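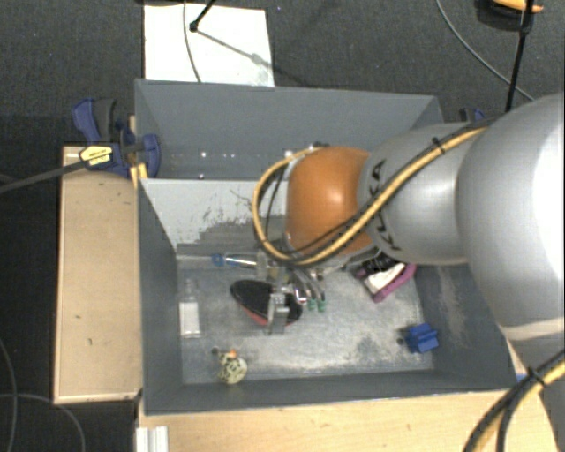 Abro este hilo para hablar de la venta del mercado mayorista de Brilstead, porque en el otro tema se mezcla todo con las elecciones y ya no se entiende. Llevo un tiempo leyendo el registro mercantil y quiero exponer lo que encontré, con los límites que tiene. El comprador oficial es Vorero. Vorero pertenece a Wolde, y Wolde tiene una sola administradora, Nana Ayaaba, que antes fue subdirectora de patrimonio en el ayuntamiento. Mi método es lento y pido paciencia: los datos están dispersos como esos objetos pequeños en el fondo del cajón gris de la foto, y hay que bajar a buscarlos allí. Todavía no puedo decir quién puso el dinero. Puedo decir que el mercado se vendió con un precio inferior a la tasación en un 40 por ciento, y que el pleno lo aprobó sin debate.

Publicado por tinta_lenta, 4 de junio de 2020
Compartido 62 veces | Imprimir | Enviar por correo

——

marea_baja escribió:
Buen trabajo, pero cuidado con lo del precio. La tasación que citas la encargó el propio ayuntamiento cuando todos los puestos estaban alquilados. Cuando se vendió había media nave cerrada. No defiendo a nadie, mi tío tuvo allí un puesto de pescado y sé cómo lo dejaron caer.

——

tinta_lenta escribió:
Gracias, es una observación correcta y la acepto. Debí escribir que es la única tasación pública que conozco. Si existe una segunda, más baja, el ayuntamiento no la adjuntó al expediente. Yo leí el expediente completo en la sala de consulta y tomé notas a mano, ya que no permiten copias.

——

Rubén_del_Puente escribió:
Otra vez con la Ayaaba. Esa mujer dejó el cargo y se fue a la empresa privada, como hacen cientos. ¿Cuál es el delito? Ser administradora no es ser dueña. Estáis linchando a una persona por firmar papeles.

——

tinta_lenta escribió:
No he escrito la palabra delito. Escribí que fue subdirectora y que ahora administra la sociedad dueña del comprador. Las dos cosas constan en documentos oficiales. Si a usted le parece normal, respeto su opinión, pero no la comparto. El pliego de la venta se empezó a redactar en octubre, y en ese mes ella todavía estaba en su despacho.

——

gaviota77 escribió:
Yo iría por Jultuvov. Es la que lleva la seguridad del mercado desde antes de la venta, y ahora también la del aparcamiento. ¿Alguien ha mirado quién les renovó el contrato? En mi barrio se decía que eran antiguos policías, de los que salieron por lo de los permisos de los bares.

——

marea_baja escribió:
"En mi barrio se decía" no sirve, gaviota. En mi barrio se decía que el mercado tenía un túnel hasta el puerto.

——

gaviota77 escribió:
Pues lo retiro, pero el contrato está en el boletín. 500 euros diarios por vigilar una nave medio vacía. Búscalo.

——

tinta_lenta escribió:
Lo he buscado y es verdad. La renovación la firma Adwoa Ackah, entonces jefa de contratación, por el procedimiento de urgencia. No se explica cuál era la urgencia. También he visto que Jultuvov y Wolde comparten domicilio social. Tengo que advertir que es un edificio de oficinas donde hay inscritas casi 200 sociedades, de modo que por sí solo no demuestra una relación.

——

Rubén_del_Puente escribió:
Por fin una frase sensata. Yo mismo tuve una gestoría en ese edificio y compartía buzón con medio Brilstead.

——

marea_baja escribió:
Rubén, ya que conoces la casa: ¿en qué planta estaba Wolde?

——

Rubén_del_Puente escribió:
En la tercera, creo. Una puerta sin placa. No recuerdo haber visto entrar a nadie, pero yo cerraba a las dos.

——

tinta_lenta escribió:
Se lo agradezco. En el registro figura la quinta, quizá se mudaron. Voy a pedir las cuentas depositadas de las tres sociedades y las resumiré en este hilo. Si alguno de ustedes conserva recibos de alquiler de los puestos, de antes de la venta o de después, me ayudaría mucho compararlos. Pueden tapar el nombre.

——

gaviota77 escribió:
Mi cuñada guarda los suyos en una caja de zapatos. Le pregunto esta noche.

15 respuestas ocultas por antigüedad | Imprimir hilo | Enviar por correo

Temas relacionados
- ¿Qué pasa con los puestos cerrados del mercado?
- Aparcamiento de Brilstead: nuevas tarifas y quién las cobra
- Cómo pedir un expediente municipal paso a paso
- Contratos de urgencia en el boletín, recopilación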